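Why Does Wood Have Lines?

Filed under: Trees and Plants
Words by Meinrad Auer

Put your finger on something wooden. A table, a door, a ruler, the leg of your chair, anything! Look closely and you'll probably find stripes. Some run straight, some wiggle, and some bend around a dark spot like a stream going around a rock. I spent a lot of math lessons following the stripes on my desk with a pencil (sorry, Mrs. Zaugg), and it took me years to wonder how they got there.

Those stripes are called the grain, and a tree made them. Nobody has to paint them on when it's real wood. They were hiding inside the trunk the whole time, and the saw let them out.
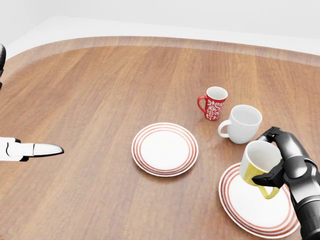 A tree puts on a new coat every year

Trees grow in two ways. The tips of the branches and roots get longer, and the trunk gets fatter. For the fat part, there's a very thin living layer just under the bark called the cambium (say it KAM-bee-um). All through the growing season the cambium makes new wood on its inner side and a bit of new bark on its outer side.

In places with a cold winter, the tree wakes up in spring, maybe in March if it's mild, and gets busy. There's lots of water around and new leaves to feed, so many trees make wood with big, roomy cells. We call it earlywood, and it often looks pale. Later in summer things slow down. The new cells are smaller with thicker walls, all squashed together, and that wood usually looks darker. It's called latewood. Then winter comes and the tree takes a long rest.

One light band plus one dark band makes one year. Do that over and over and you get rings, each one wrapped around the last like sweaters on somebody who never takes any off!

When I was 6 my uncle showed me a stump in the woods at Jonosholm. We counted the rings from the middle to the bark, with a pin stuck in at every tenth one so we didn't lose our place. We got to 34. That tree was older than my mom, and I was very upset that it had been cut down and also very keen to count another one.

So how do rings turn into stripes?

Here's my favorite way to see it. Get a Swiss roll, the cake with the swirl of jam. Cut it straight across and you see a spiral. Now cut a fresh piece the long way, from one end to the other. The jam comes out in long lines! (Then eat the evidence.)

A tree trunk does nearly the same thing. Saw straight across it and you get circles. Saw down its length and you get long lines. If the saw goes right through the middle, the lines are mostly straight and neat. If it slices nearer to the outside, you often get tall pointy arches, a bit like church windows. 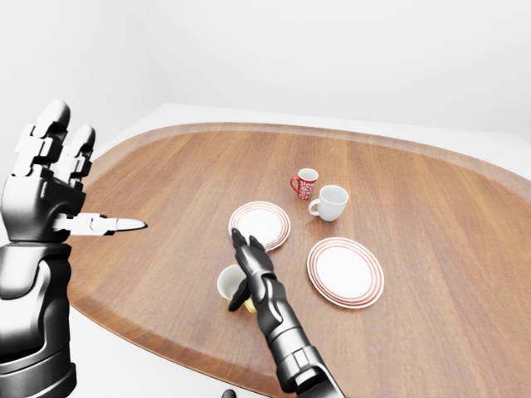 Pirmin Stöckli wanted to know why the lines on his shelf swirl around a brown eye, and whether a bug did it. Good guess, but no, it's a knot! A knot is the place where a branch was growing. As the trunk got fatter it swallowed the bottom of the branch, and the wood had to grow around it. When the trunk is sawn into boards, the saw cuts through that buried bit of branch and out pops an eye.

Every ring is a little diary

The rings in one tree aren't all the same width. In a good year with plenty of rain and sun, a tree may grow a wide ring. In a dry year it may only manage a skinny one. A tree that has been squeezed in the shade by bigger neighbors can have skinny rings for ages, and then the neighbors fall over in a storm and suddenly the rings get wide.
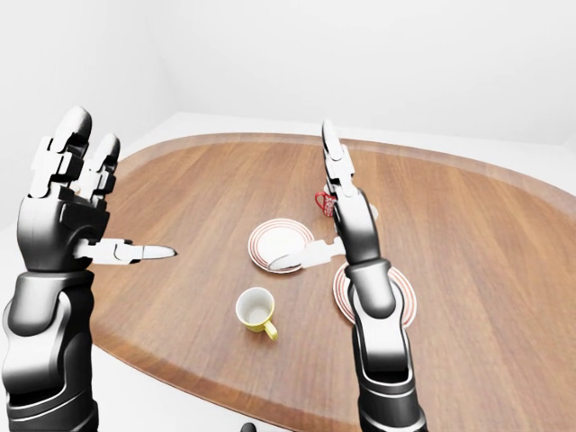

Scientists who read these diaries are called dendrochronologists, a word I had to practice in the bathroom mirror. They can look back 300 years in a single old tree and spot the dry summers. They don't need to chop it down either. They use a hollow drill to pull out a thin stick of wood, like sucking a core out of an apple with a straw, and count the lines on that.

Trees in warm, rainy places near the equator can be trickier. If there's no real winter and no dry season, the tree may just keep growing, and the rings can be very faint or missing.

Wood also likes to split along its grain and hates to split across it. Try it with a wooden craft stick. Snapping it across takes a good push and leaves a splintery mess, but once there's a crack running along the lines it zips open. People who chop firewood know this very well and aim for the end of the log.

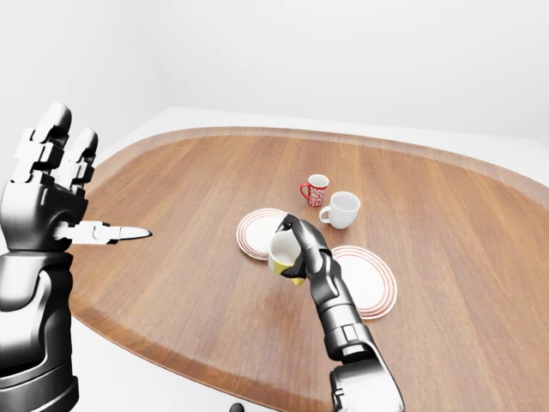 TRY IT YOURSELF

Grain rubbings

You need thin paper, a crayon with the wrapper peeled off, and 2 pieces of old, rough wood (a fence post works really well). Ask before you use anybody's furniture!

1. Hold the paper flat on the wood.
2. Rub gently with the side of the crayon until lines show up.
3. Do the same on the other piece and put your rubbings next to each other.
4. Look for straight lines, arches and knots, and write down which ones you find.

My best rubbing came from an old barn door and has a knot shaped like a duck. It's on my fridge, next to the shopping list.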